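The Robot That Would Not Cross the Tar

Aug 9, 2024

There is a school of thought in robotics which holds that a machine should be afraid of holes. Few people object to it until they have spent an afternoon behind a machine that is afraid of shade.

The robot at Grabner is called Bandadance, for reasons lost to an early grant application, and it does not dance. It rolls along pavement at the speed of a person who has remembered something unpleasant. Its job is to go from one end of a campus to the other without a map, judging the ground ahead by what its camera tells it. For its first two years the camera told it that anything dark was a pit.

This is a sensible thing to believe if you are new to the world. Open drains are dark. So are tar patches, puddles, oil stains and the lids of manholes, and on an old concrete avenue you meet far more of those. Bandadance would roll up to a repair in the slab, stop, and wait for the ground to improve.
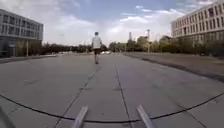
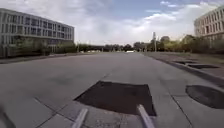
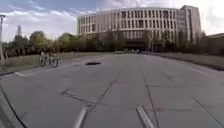

The usual cure is to have people draw outlines. You sit a student down with a pile of frames, the student marks each patch "safe" or "not safe," and by February you have a trained network and a former student. The Grabner group tried this and found that two students would often mark the same stain two ways. One of them, shown his own work a month later, disagreed with himself.

So they went at it from the other end. The method, which they named Brodiris, lets the wheels do the marking. Someone drives the robot over ground a sane person would drive over, and a motion sensor records every bump. Later, software works out which bit of each picture the wheels went on to cross, and pins the bump to it. A black patch that gave a smooth ride is filed as floor. A black patch the driver steered around is filed as nothing much, a shrug, and the network is left to form its own suspicions.

That shrug is the part the group is proud of. Earlier versions treated all untouched ground as dangerous, and produced a robot that would travel only in the tracks of its driver, like a duckling. Leaving the question open gave it room to guess. It also gave it room to guess wrong, and the paper is fairly frank about this on page four.

The results come from 3,810 pictures, which in this field is a snack. On a test route it had not driven before, the old system made 29 needless stops. With Brodiris it made 4. Two of those were for the same manhole cover, which it met once going out and once coming back, and did not care for either time.

Broden, the small firm that builds the wheeled base, would like the method to work at night, when everything is dark and the whole argument begins again. The group would like a better bump sensor. The present one picks up the motor as well as the road, so that for a while the smoothest surface known to the robot was any surface on which it was parked.

It still has no opinion on bicycles. Holes it takes seriously, and there the wheels are no help to anyone, as the only way to collect the bump is to fall in. For those the group has gone back to drawing outlines by hand. They are looking for a student.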